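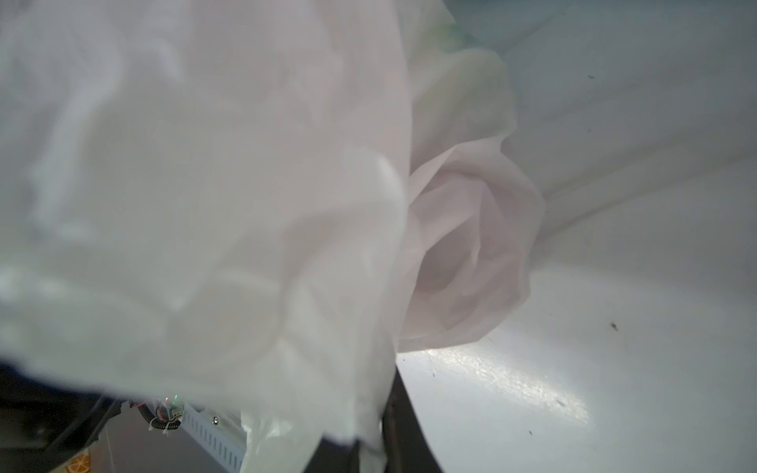 # Csizmadia 推出“袋中袋”整理服务：终于有人愿意打开您家那个装满塑料袋的袋子

**Nalterstead，2021年1月22日**——家庭整理公司 Csizmadia 今日宣布，面向 Nalterstead 及邻近的 Witville 两地居民，正式开放一项筹备已久、且在公司内部争论更久的新服务：上门整理塑料袋。

服务名为“袋中袋”。名称由全体员工投票选出，落选方案包括“袋袋相传”和一个公司法务不愿复述的谐音。

凡在厨房里生活过的人，对服务对象都不会陌生：水槽下、冰箱侧面或门后的某个钩子上，总有一只塑料袋，里面塞着别的塑料袋，别的塑料袋里往往还有塑料袋。白的、粉的、半透明的，揉成一团，叠着褶，谁也不记得最里面那只是哪一年进来的。家里每位成员都声称它“以后有用”，等到真要用时，又都去拿了一只新的。

“我们做衣柜做了很多年，客户愿意让我们看袜子，看旧情书，看过期三年的健身卡，”Csizmadia 创始人罗扎莉亚·马扎尔（Rozália Magyar）表示，“但只要我的手伸向那个袋子，他们就会说，这个先别动，这个我自己来。然后半年后我们回访，它大了一圈。”

## 服务内容

每次上门由两名整理师完成，时长两小时，流程如下：

- **倒出。** 全部袋子平铺在一块干净的浅色台面或垫布上。客户可以在场，也可以去阳台站一会儿。
- **展平。** 逐只抖开，检查破口、油渍和夹层。夹层里的东西一律交还客户，包括小票、皮筋和已经干透的葱。
- **分拣。** 按薄厚和大小归类。薄膜轻、一碰就起皱的归一类，用来垫小垃圾桶；厚实能承重的归一类，用来买菜；撕裂的直接送交回收。
- **折叠。** 可选三角折、长条卷或“随手团”。第三种是应客户强烈要求保留的，团好后的样子略像一朵玫瑰，也有客户认为略像一颗卷心菜，公司对此不持立场。
- **归位。** 放入一只带盖的盒子。盒子满了，就请停止往里放。

服务不设最低袋数。单次收费645克朗，含盒子，不含对家庭关系的调解。

## 试运行结果

去年7月，Csizmadia 在邻近的 Skotberg 镇为11户家庭提供了免费试运行。参与者之一、退休教师赖莉·凯斯基宁（Raili Keskinen）原本报名的是药箱整理，填表时勾错了格。

“她们把袋子全部倒在桌上的时候，我想说那不是我的，”凯斯基宁女士回忆道，“可是我一个人住。”她表示，整理过后抽屉可以顺利关上，她为此连续开关了好几次，声音很好听。

另一户参与家庭的情况较为复杂。库罗什·米尔扎伊（Kourosh Mirzaei）与弟弟罗斯塔姆·米尔扎伊（Rostam Mirzaei）合住一套公寓，两人对塑料袋的去留长期持有不同看法。哥哥主张只留下完好的，弟弟认为破了一个小洞的袋子依然可以装土豆，因为土豆不会从小洞里漏出来。整理师听取双方意见后，为两人各配了一只盒子。

罗斯塔姆的那只目前已经满了。他申请购买第二只，公司正在考虑。

公司同时承认，试运行中有4户在回访时恢复了原状，其中一户把我们赠送的盒子也装进了袋子里。新版服务因此增加了一次免费的回访，以及一张贴在盒盖内侧的小卡片，上面印着一行字：“再想想。”

## 关于白色台面

服务推出前，公司收到最多的询问竟与塑料袋无关：为什么一定要铺在浅色的面上整理。

负责培训的整理师玛格多尔娜·马约尔（Magdolna Major）解释说，袋子里攒下的碎屑在深色桌面上看不见，铺到白的上面，一个小黑点都很显眼。“客户看到小黑点会不好意思，会拿抹布，会顺手把整张桌子擦了，”马约尔女士说，“我们没有把擦桌子写进报价单，可是每一家走的时候桌子都是干净的。”

她另外提醒，白色薄膜袋放在白色台面上容易看漏，收尾时请用手摸一遍，不要只靠眼睛。她本人曾漏掉过一只，后来在自己的外套袖子里找到了。

## 哪些袋子不收

以下物品不在服务范围之内：

- 装着东西、但客户不愿说明里面是什么的袋子；
- 礼品纸袋。纸袋问题的规模超出公司现有人手；
- 邻居的袋子；
- 有纪念意义的袋子。客户如坚持某只袋子有纪念意义，须当场讲出纪念的是什么，整理师会认真听，并在听完之后把它放回盒子里。

## 预约方式

“袋中袋”即日起接受 Nalterstead 与 Witville 居民预约，Skotberg 居民可登记候补，前述11户家庭优先。预约可致电 Csizmadia 门店，或亲自到店填写表格。到店的客户请自备袋子装取资料，门店不提供塑料袋。

## 关于 Csizmadia

Csizmadia 是一家位于 Nalterstead 的家庭整理公司，业务涵盖衣柜、储藏室、药箱与厨房抽屉，店址原为一间修鞋铺，招牌上的靴子图案沿用至今，常有人拿着鞋进来。公司不修鞋，但可以帮您把鞋盒叠好。

**媒体联络：** 玛格多尔娜·马约尔，Csizmadia 培训与对外事务。采访需提前预约，如需拍摄整理过程，请先征得袋子主人的同意。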